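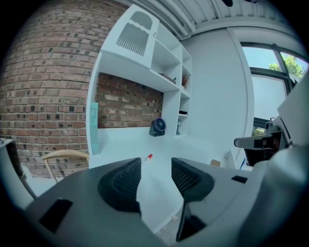

Jaws, marker, desk. February's entire output in one photo.

**1/** Thread for the people who asked how the home gripper build is going. It's going. Grab a drink, I have opinions about rubber now.

**2/** Quick recap if you're new: I'm building a hand-held gripper you squeeze like a barbecue tong, with a camera looking down over the jaws. I've called it Ukent. It was a typo in a folder name and then I'd already made the label.

**3/** Grey body, black pads with the diamond mesh on the inside faces. The pads are version 27. I'd like to tell you the first 26 each taught me something, but a fair few of them taught me to check the slicer settings before going to bed.

**4/** Why mesh? Smooth pads let a marker roll out sideways the second you tilt your wrist. Deep ribs held it beautifully at one angle and flicked it across the room at all the others. The shallow diamond pattern is the first one I haven't wanted to throw in the bin myself.

**5/** Red-capped marker is the official test object. Round, light, cheap, rolls away if you look at it wrong. If you can grab it off a flat white desk you can grab most things in my house, the cat excepted.

**6/** The test, since three of you DMed: pick up marker, lift, turn wrist a quarter, put down, let go. 200 goes per pad design. I do them in the evening with the radio on. My forearm is now noticeably bigger on one side and I'm told this is not a feature.

**7/** Scores on the current pads: 2 drops in 200. Both while I was reaching for my tea, so I'm calling it operator error and so is the spreadsheet.

**8/** Before anyone asks, the previous pads (flat, no mesh, very handsome) dropped it 27 times. They live in the drawer of shame with the ribbed ones and a gearbox I don't want to talk about.

**9/** Lens chat. I went very wide, so the brick wall bends like it's been left in the sun and the ceiling looks like the inside of a whale. Took me a week to stop noticing. In return I get both jaws, the whole desk and a fair bit of window in every shot, and that's worth some seasick bricks.

**10/** Daylight is the real enemy. Big window on the right, so anything on that side goes bright and washed out while the jaws stay dark. I've tried locking the exposure. I've tried a curtain. I've tried working at 9 pm like a possum. Currently the possum method is winning.

**11/** Someone said "just paint the housing matte". Mate, it IS matte. It still catches the light along the curved panel on the right. Next one might get sanded, or I might lie down for a bit.

**12/** The desk fan gets its own post. Little round navy thing, purple-tinted ring, sits in front of the brick recess. It's there for my comfort and it's also the best distractor object I own — round, colourful, and exactly where the software goes looking for something to be interested in. My first object finder was sure it was the target. Very confident about it, too.

**13/** Software is called Lullenard, because by then I'd committed to names that sound like a regional bakery. All it does is look at each picture and guess how far apart the jaws are. There are 715 labelled pictures so far. I labelled every one by hand, across a long weekend I won't be getting back.

**14/** It's good when the jaws are wide open. It's good when they're shut. In the middle it has the vibe of a bloke guessing the length of a fish. The mesh helps a bit, weirdly, I think it gives the thing an edge to hang on to. Smooth black on black was hopeless.

**15/** Parts, because you always ask: printed body, printed pad cores, flexible skins over the top. Springs from the Tennant bits box (Tennant is the shed, not a shop, please stop looking for the website). Screws are whatever I had. Don't copy the screws.

**16/** Things I'd do differently. Make the pads swap with one screw from day one. I glued the first lot. I glued them WELL. I'm still proud of that joint and it cost me a whole body print.

**17/** Also: round the top edges of the pads. Mine curve down toward the housing now. The square ones kept catching on the lip of the desk and making a noise that went straight through my teeth.

**18/** Still on the list: sort out the exposure, get the squeeze a bit lighter, cable tidying (lol), and try something squashier than a marker. A bread roll has been proposed. The bread roll may not survive peer review.

**19/** Long-term plan is to bolt the same jaws onto a small arm so I can retire my forearm. That one's called Vindthorpe and at the moment it consists of a drawing and a strongly worded note to myself about not buying any more motors.

**20/** Pad files go up Monday if I remember to export them in millimetres this time. Sorry again to whoever printed the giant one.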